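Magazine > Food > Kitchen Habits

Food Home Garden Travel Subscribe

3 min read

I own over 50 zip bags, and until this winter I couldn't have told you why. They lived in a drawer under the toaster, all sizes, and I only ever reached for them when somebody needed a sandwich.

Then I started bagging my produce by the meal (my sister's idea, and I was rude about it for weeks). You pick a dinner, pull together the vegetables it wants, and zip them up in one clear bag. An eggplant, a lemon, something green, and there's Tuesday-night pasta without any rummaging! The eggplant is always the bully, so it goes in first, on the diagonal.
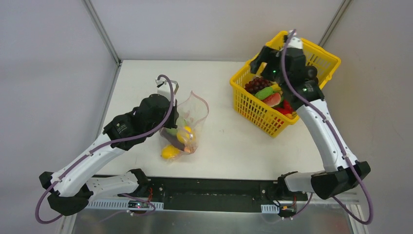 Mali Nicholas thinks I'm leaving too much air in mine, and that a lemon ought to have a bag of its own anyway. She wrote me a whole page on it. I did try it her way, and I ended up with twice the bags and a lonely lemon at the back of the crisper.

What I have changed is the zip. I leave it open a couple of inches for anything leafy, and I tuck in a folded paper towel. The bags get rinsed and hung over the faucet, where they drip on everything.

My next project is the onion basket – wish me luck.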